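Small Goods Workbench > Cases, Sleeves and Pouches

Thread: Snap sleeve keeps losing its shape at the top, fix or replace?

kestrel_lane
I have a dark blue sleeve that I keep reading glasses in. It has one snap on the front. I bought it at a street market in March and it has been in my coat pocket most days. The mouth has started to go wavy and the glasses catch on it when I put them back.

I don't know if it is real leather. The seller said it was. It cost 6 dollars, so I have my doubts. I would like to keep it if the fix is cheap, because it fits the pocket and I like the color.

Questions:
Can the top be flattened without wrecking the stitching?
Is the snap the sort that can be replaced if it goes?
Would you bother?

mortonbell
For 6 dollars I would not bother. Glue, a new snap and an hour of your time is more than the sleeve cost. Buy another one.

Kiều Nghiêm
I would bother. A sleeve like this is about the easiest repair there is, and most of the trouble at the top comes from how it gets loaded.

If you push the glasses in with the arms up, the hinges rub the folded edge every time. Put them in hinges down for a couple of weeks and see if it stops getting worse. After that, shape the top. Roll a dish towel tight enough to fill the mouth, push it in about an inch, and leave it overnight. No heat and no water until you know what the material is.

Can you post a picture from the front? The fold and the stitch line are what matter.

kestrel_lane
Hinges down makes sense. I have been doing it the other way because it's easier to grab them. Picture is below.

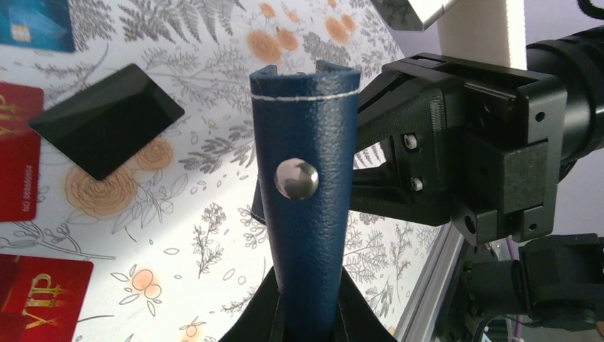
My main worry is the glasses falling out when I bend over. It happened twice at the grocery store and one lens has a small scratch now. I tried a rubber band for a while but it slid down toward the narrow end. You can see the top has one corner standing up on the left and another to the right of the middle, with a dip between them, and the dip is where the glasses tend to catch. The stitching just under it still goes all the way across. I pulled on it lightly with a fingernail and nothing moved.

tallow_and_thread
That helps. The white thread line is unbroken, so leave it alone. People see a wavy edge and want to resew it, and then they have two sets of holes in a narrow fold and it tears along them. I have done this to a wallet and ended up cutting the whole edge off.

What you have is a fold that has relaxed unevenly. The two high spots are where it kept its stiffness. You want to bring the dip up a little and the corners down a little.

What I would do:

Empty the sleeve and wipe the inside of the fold with a dry cloth.
Fill the mouth the way Kiều Nghiêm said. Towel is fine.
Put a strip of card over the outside of the fold and another on the inside.
Hold the cards with two binder clips, one on each side of the dip. Never put a clip straight on the blue.
Leave it overnight and look at it in the morning. Repeat if it moved at all.

mortonbell
Still more work than buying a new one.

tallow_and_thread
It is five minutes and two clips. The rest is sleeping.

pruitt_h
I disagree with the clips. On a pebbled surface, even with card, you can flatten the texture and you get a shiny bar that does not come out. I did it to a checkbook cover. I would use the towel by itself and give it three nights.

tallow_and_thread
Depends on the card. Cereal box is too thin and the clip prints through it. Use the back of a writing pad. I have not had a mark from that, but if kestrel_lane wants to be careful, towel only is slower and safe. I won't argue about it.

kestrel_lane
I have time, so towel first. What about working out if it's leather? Does it change anything?

Kiều Nghiêm
It changes what you can put on it afterward. From a picture I can't tell, and I don't think anyone here can. Plenty of coated fabric has a pebbled surface, and plenty of real leather has one pressed into it.

Look at a raw edge if you can find one. Usually the inside of the fold has one. Leather has fibers like suede on the cut. Coated fabric has a thin smooth skin over cloth or knit, and you can often see the layers with a magnifier. Please don't do the burn test that gets passed around. It smells bad either way and you have a hole at the end.

If it's coated fabric, don't use conditioner. It sits on top and gets sticky. A damp cloth is all it needs.

If it's leather, a very small amount of plain conditioner on the fold will help it take a shape. I use the Zerier cream. Let it dry for a day before you put the towel in.

oldbriar
I used Zerier on a dark green pouch and it went darker in patches. Test it on the back, near the bottom.

Kiều Nghiêm
Good point. Everything darkens a bit. Test first.

pruitt_h
On the snap: it's the domed kind, and those are nearly all replaceable. The cap is pressed onto a socket from the other side. If it stops holding, check the mating half before you replace anything. Lint in the socket is the usual cause. Run a toothpick around the inside.

If you do replace it, you need to match the size of the post and the length. Too long a post and the cap wobbles. Too short and it won't set. I buy the Carken assorted box. It comes with a setter that is good enough for a few snaps a year.

mortonbell
How much is the assorted box?

pruitt_h
More than 6 dollars.

mortonbell
Right.

kestrel_lane
The snap holds fine so far. It's just good to know. I did check the inside of the fold with a magnifier tonight. There is a smooth blue layer and then what looks like a tan knit under it. So I guess that settles the leather question.

Kiều Nghiêm
Yes, coated fabric. Skip the cream. The towel will still work but it will be slower to hold, and it may relax again in a warm pocket.

tallow_and_thread
With coated fabric I would line the mouth. It holds better than any amount of shaping. Cut a strip of thin stiff felt or bag stiffener as tall as the distance from the rim down to just above the snap. Glue it inside with contact cement, only on the front panel, and shape it with the towel while the glue sets. Keep the glue off the stitching or the thread will go yellow.

Bondura sells bag stiffener in small sheets. You need one sheet and will have most of it left.

oldbriar
Will that make it too tight for the glasses? Those narrow sleeves don't have much to spare.

tallow_and_thread
It could at the bottom, which is why you stop above the snap. The top is the wide part. Try it dry before gluing. Slide the strip in, put the glasses in, and see if they go all the way down.

pruitt_h
I second trying it dry. I glued a liner into a sunglass pouch and the sunglasses live somewhere else now.

kestrel_lane
I tried it dry with a strip cut from a plastic folder, since I had one. Glasses go in fine. The dip is mostly gone with the strip in. Plastic feels slippery though, so I'll get the felt.

Kiều Nghiêm
Plastic will also crack along the bend after a while. Felt is better. Do the towel for a night first so you aren't gluing against the wave.

mortonbell
I looked up new ones out of curiosity. Aebischer has a hard case for 139 dollars. So I take back some of what I said.

oldbriar
For reading glasses?

mortonbell
For any glasses. I didn't buy it.

kestrel_lane
Update. Towel for three nights, then the felt strip with contact cement. I let it sit a full day before using it. The left corner is still a little higher than the rest but the dip is nearly flat and the glasses don't catch. I have been putting them in hinges down. They have not fallen out this week, and I have bent over plenty.

I got a little glue on the inside of the seam at one end. It doesn't show from the front. Should I pick it off?

tallow_and_thread
Leave it. If you pick at it you'll pull the thread up with it. If it collects lint, rub it once with a crepe eraser and stop there.

pruitt_h
And keep an eye on that corner. If it starts catching on the coat lining, press it down with your thumb when you take the sleeve out. It will get the idea over time.

kestrel_lane
Will do. I have felt left over if anyone wants to know how it holds up on a phone pouch. That's next.

oldbriar
Start a new thread for the phone pouch. Mine has the same problem, and it has a magnetic closure, so I'd like to hear what glue you use near the magnet.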